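Can a robot clean the bath yet?

I hate scrubbing the bath, so I went looking for a machine to do it for me.
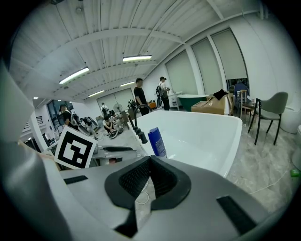 Floors are easy, because they're flat. A bath is curvy and slippery, and a robot has to press just hard enough all the way round. Then there's the spray can! You pick one up without thinking, but a robot might need 200 goes at it before it stops knocking the can over. So can they do it? A bit, slowly, with a grown-up watching. I'm still using my sponge.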